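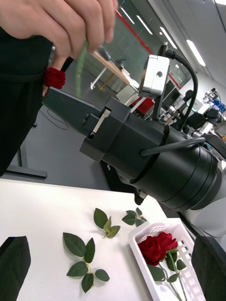
Coffee grounds did nothing for my roses except grow mold, one reader wrote to us in October, and why does every garden site keep telling people to use them? We don't know either, so we want to test it.

Drelisdale Garden Trials is looking for 11 home growers with at least 8 potted roses each. Half your pots get used grounds, half get nothing. You water, measure and write it down for one season.

No pay. We cover postage and send you the scales. Please don't apply if you already sell, blog about or swear by coffee grounds. "My grandmother always did it" is not data, and we've had 400 emails saying so.

Apply by 2023-12-09 to Drelisdale Garden Trials, PO Box 1555, Praltitz. Tell us your soil mix and what you feed now.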